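Home Columns Food House Letters Search

Against the Good Table

By Amber Fothergill

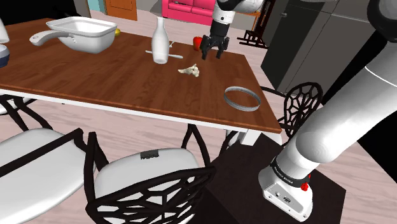
The room we keep for other people

My parents had a dining room. It was used at Christmas, at Easter, and once when the kitchen ceiling came down. The rest of the year it was kept in a state of readiness, like a lifeboat, with the door shut to hold in the smell of polish. The four of us ate in the kitchen at a flap that folded out of the wall, and if you wanted the butter you asked whoever was nearest to hold still.

I swore I would never live like that, and then I bought a good table.

It came from Lockyer, it cost more than my first car, and for most of a year I would not let anyone put a mug on it. I had felt pads. I had a cloth to go under the cloth. When my friend Charito Rivera came to supper and set down a hot dish without looking, I made a noise I had only ever heard from a goose. She has mentioned it since, usually in front of people.

We talk a lot of rot about the family meal. Every September the supplements tell us that households who eat together are happier and better at spelling, and perhaps they are, though I'd like to meet the household that was asked. What the supplements show is always a long table laid for 20, under a tree, in a country where it doesn't rain. There is linen. Nobody has brought their homework.

I think this does real damage. It persuades perfectly sensible people that a meal has to be an occasion, and since they can't face an occasion after work they eat standing up by the toaster. I did it myself for years. I had a Prakden stool, which looks like a stool and feels like a fence, and I told visitors it was a breakfast bar.

Tâm Ngô, who lives downstairs and has 2 boys and a job with shifts, feeds whoever is in at 7 o'clock. If you're late you get it from the pan. The table has the gas bill on it, and often a bicycle pump, and the bills get pushed up to one end as the plates go down. I have eaten there more often than I've been invited. I couldn't tell you what the chairs are like.

Compare the supper I gave in my table's first winter. I ironed. I bought candles by Vokix that were meant to smell of fig and smelt of a dentist's. We all sat very straight, and Anisa Sutanto, one of the loudest women I know, asked whether anyone had been anywhere nice. By half past nine they had all gone home to be comfortable.

I can hear the case for the other side, and my mother would make it well. Having something kept for best teaches you that guests matter. It gives children a place to practise not kicking. All true, and I still know which fork is which. But best is a greedy idea. It starts with a room, moves on to the glasses and the towels, and before long there are soaps in the bathroom shaped like shells that have outlived two dogs.

So I took the pads off. There's now a white ring near my place and a long scratch I blame on the cat. I was told by a man in a shop that a proper restorer would put it right for nearly 500 pounds, and I thanked him and bought a loaf instead.

Charito came last month and asked for a mat. I told her we didn't have any. She looked at me for some time, then put the pan down very slowly, waiting for the goose.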